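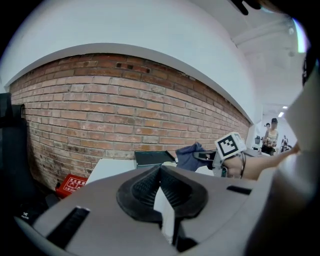
About Vikeck

Vikeck writes the software that sits between what a robot sees and what its arm does next. We don't build arms. We tried once, and the result is holding a door open at our Garside office.

Agnes Sjögren and Khadija Younis started the company after several years of fixing the same calibration bug for different employers. There are 17 of us now, and we still fix that bug, but we get to name the branches.

Most of our week goes into Volano, our tool for turning hand-held gripper recordings into something a planner can use. A person does a task with a gripper in hand, Volano works out where the gripper went by tracking square markers and matching features between views, and the track comes out cleaned, time-stamped and ready for training. Wide lenses bend every straight line in a room, so a good part of the code is spent bending them back. Meriem Naciri wrote that part and would like you to read her comments.

Cloth gets its own team. Dalia Abdel Rahman runs it and has opinions about folding that she will share over lunch. The current release note for cloth lists 12 known issues, one of which is "cloth."

Our customers are labs and small factories, most of them without a perception group and some without a spare desk. Support is answered by the people who wrote the code, usually before noon. On Thursday afternoons we merge things, so write early.

We are hiring for planning and for test tooling. Ask for Olga Abreu.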